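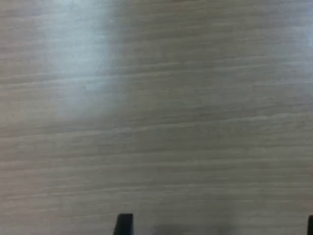 Grant reporting | Equipment upkeep

July
Prepared by Hye-jin Ra, Gisesside Workshop

Progress on the Trarby cell, second reporting period

The Trarby cell has remained in service throughout the period. Its log now stands at 3628 operating hours, and the full service agreed for 4000 hours has been booked with Lazăr, who supplied the arm. Parts for that visit have been ordered and charged to the maintenance line.

Work on the gripper took up most of the staff time. Both fingers were removed, cleaned and refitted, and the closing position was set again from the written procedure. The wrist camera was then checked against the tabletop at the usual working height. Glare on the table surface continues to affect the camera check in the afternoon – a blind has been requested from the Zeditz site office, and until it is fitted the check will be carried out before 10 a.m.

A trial of 1162 grasp cycles was completed after refitting, against the 1000 required by the agreement. Two stops were recorded, both traced to a worn cable clip, now replaced.

Spending is within budget. We ask that the unspent travel sum be moved to spare finger pads. A revised table of costs is attached.

Contact: Grants Office, Gisesside Workshop | © Gisesside Workshop | Back to top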